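Kapitel 4
Vormachen statt Programmieren: Handführung und Fernsteuerung

Wer einem Roboterarm eine neue Aufgabe geben will, muss heute nicht mehr jede Bewegung als Folge von Punkten eintippen. Man kann ihm die Bewegung vormachen. In diesem Kapitel behandeln wir zwei Wege dafür. Bei der Handführung fasst der Mensch den Arm direkt an und bewegt ihn durch die Aufgabe. Bei der Fernsteuerung sitzt der Mensch daneben oder in einem anderen Raum und bedient ein Eingabegerät, dessen Bewegungen der Arm übernimmt.

Beide Wege liefern am Ende dasselbe Produkt, nämlich eine Aufzeichnung. Sie enthält die Gelenkwinkel, die Öffnung des Greifers und meistens auch die Bilder von einer oder mehreren Kameras. Eine solche Aufzeichnung nennen wir im Folgenden eine Vorführung.
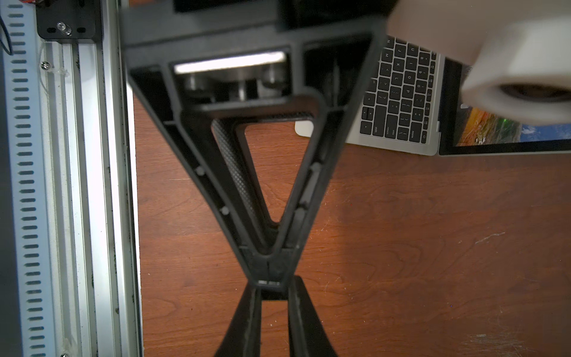 Die Qualität einer Vorführung hängt stark davon ab, was der Mensch während der Arbeit wahrnimmt. Bei der Handführung spürt er den Widerstand des Gegenstandes, zum Beispiel wenn ein Stift in eine enge Bohrung geht. Seine Hände können aber die Kamera verdecken, und dann fehlt im Bild genau die Stelle, auf die es ankommt. Bei der Fernsteuerung bleibt die Sicht frei, dafür geht das Gefühl für die Kraft oft verloren. Manche Systeme geben die Kraft an das Eingabegerät zurück - wir kommen in Abschnitt 4.3 darauf.

Als durchgehendes Beispiel dient uns der Versuchsaufbau Skelside. Für die Aufgabe »Würfel in die Schale legen« wurden dort 200 Vorführungen aufgenommen, jede höchstens 20 Sekunden lang. Nach der Durchsicht mussten 71 davon verworfen werden. Die häufigste Ursache war ein Zögern kurz vor dem Greifen: Der Bediener hielt an, korrigierte und setzte neu an. Ein Lernverfahren übernimmt solches Zögern ohne Unterschied mit der eigentlichen Bewegung.

Vorausgesetzt werden die Koordinatensysteme aus Kapitel 2. Wer mit der Umrechnung zwischen Basis und Greifer noch unsicher ist, sollte sie vor Abschnitt 4.1 wiederholen.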